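Chapter 4
Sorting and Storing Stock

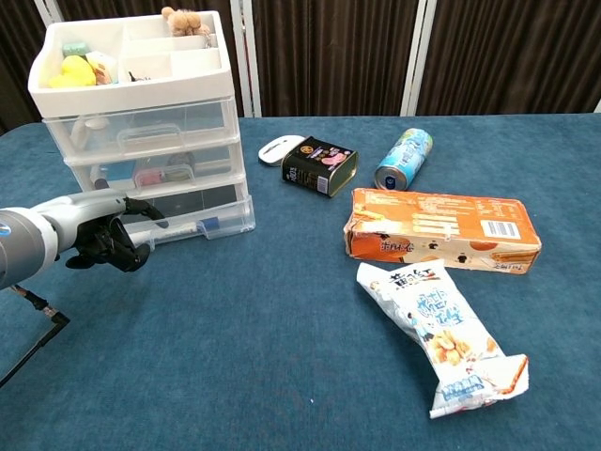

Every business that keeps goods on hand has to decide where each item will go and how workers will find it again. The decision is made early, often before the first delivery, and it is expensive to change later. A storage plan starts with two facts about each item: its size and how often it is needed. The same thinking applies on a small scale. In a desktop unit with an open tray above three clear drawers, the items in the tray can be picked up at once, while a pen in the bottom drawer takes an extra step to reach. Clear fronts help, but they do not replace a label.

In a warehouse, that extra step is repeated many times a day. The Corville parts depot, which we follow through this chapter, holds 1182 product lines. Before its layout was changed in April, 800 of them were shelved in order of arrival. The depot now keeps its 50 fastest-moving lines next to the packing area – the rest are grouped by supplier.

Section 4.1 defines fixed and random storage. Section 4.2 explains how to rank items by demand, using order records from Corville and from Herkum, a smaller wholesaler.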